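Rostel Equipment Reviews
Home > Household machines > Grippers and end tools > Brunder G2

Brunder G2 parallel gripper (pair)
Item 2169
Status: listed with a safety note. Read the section on release faults before ordering.
Page kept by Kerubo Rotich

What Brunder says it is

A two-finger electric gripper for household robot arms, sold in left and right versions, meant for laundry, bedding and light tidying. The sales sheet calls the grip "fabric-safe" and the release "instant." I have had a pair on the bench and on the arms since December and I would strike out both words.

What it is in practice

A decent gripper with a bad habit. It closes quickly, it holds cloth well, and most of the time it opens when told to. When it doesn't, the controller thinks it did. That second part is the reason this page is longer than the ones for the other grippers we list.

The release fault

The trouble shows up with thick or folded cloth. The fingers close on a gathered fold, the motor reaches its force limit, and the position reading stops a little short of fully closed. So far so good. On the open command the motor backs off, the reading changes by a small amount, and the firmware takes that change as a finished release. If the fabric has worked its way in behind the finger pads, the fingers haven't let go of anything. The arm then goes on to its next move with a blanket attached.

We logged 1757 grasps on bedding with the firmware the pair shipped with. The log says "released" at the end of every one of them. The person standing next to the bed disagreed 273 times. Brunder's support desk answered that this was "within expected variation for soft goods," and I would love to know who expected it.

Sheets and pillowcases gave us little trouble. Fleece was worse, and anything bunched up was worst of all. A flat edge with a single layer between the pads nearly always came free. Pinch the same blanket in the middle, where it piles up on itself, and you are in the bad part of the log.
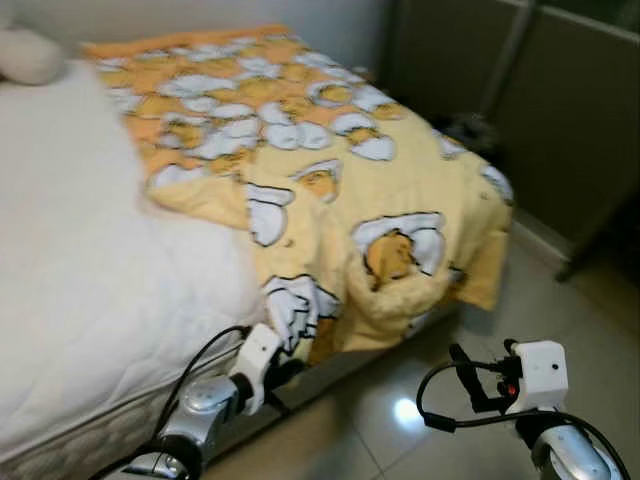 Left gripper closed on a fold of the egg-print blanket, near the foot of the bed. Right gripper holding nothing.

Why it matters more than a dragged blanket

A dragged blanket is a nuisance. An arm that believes its hand is empty is something else. The Cleklow motion software, which Brunder recommends and bundles, plans a faster path when the gripper reports no load. So the failed release and the speed increase arrive together. In our worst case the arm swung away at full travel speed, the blanket came along, and a bedside lamp went over. No one was hurt. I was close enough to have been, and I am not the sort of person who stands close.

There is also a cable problem. The cable leaves the gripper in an open loop, and loose cloth can get up under it. When that happens, a release that worked properly at the fingers can still end with the blanket hooked on the arm. Brunder sells a clip for this. It should be in the box.

About the red light

The manual describes the small red light on the side of the housing as a "status indicator" and leaves it there. On our pair it comes on for power, for standby and for a stall, with no difference in color or blink that I could find. Do not use it to decide whether it is safe to put your hand near the fingers. Use the stop button, then cut the power at the arm.

The firmware update

Brunder released an update after the complaints. It adds a second check: after opening, the gripper compares finger travel with the closed position and reports a fault if the difference is too small. This is an improvement. It catches the plain case, with fingers still shut on the cloth. It does nothing for the case where the fingers open properly and the fabric is snagged on a pad edge or under the cable, and the release notes don't mention that case at all. I have asked twice whether a further update is planned. The reply both times was a link to the sales sheet.

Settings we use

Grip force: medium, never high, on anything quilted or doubled over.
Speed after release: capped at the loaded speed, whatever the gripper reports. In Cleklow this is under Motion, then Limits.
Open command: sent two times, with a short pause between.
Retreat move: straight back and slow before any sideways travel.
Cable: clipped close to the wrist with as little slack as the joint allows.

With those in place the fault still happens, but the arm is moving slowly enough for a person to reach the stop. That is the most I am prepared to claim.

If it hangs on to something

Press stop. Do not pull the cloth. Pulling back-drives the fingers and on one of ours it was enough to trip the motor into closing again. Cut power at the arm, wait for the light to go out, then open the fingers by hand using the slot screw described in the manual under Manual Release. Check the pads for threads before you power up.

Compared with

Skjelbred soft gripper: slower, weaker, uglier, and it costs more. It has a contact sensor in each pad and knows whether it is holding something. For bedding I would buy this one.

Who should order the G2

People handling boxes, bottles and other hard goods, where it does well. People handling bedding with someone in attendance, who will change the speed cap on the first day. Anyone planning to leave it alone in a bedroom should look elsewhere on this site.

Returns

Brunder accepts returns on unused pairs only. A gripper that has been updated counts as used, so check the firmware version on the box label before you plug it in.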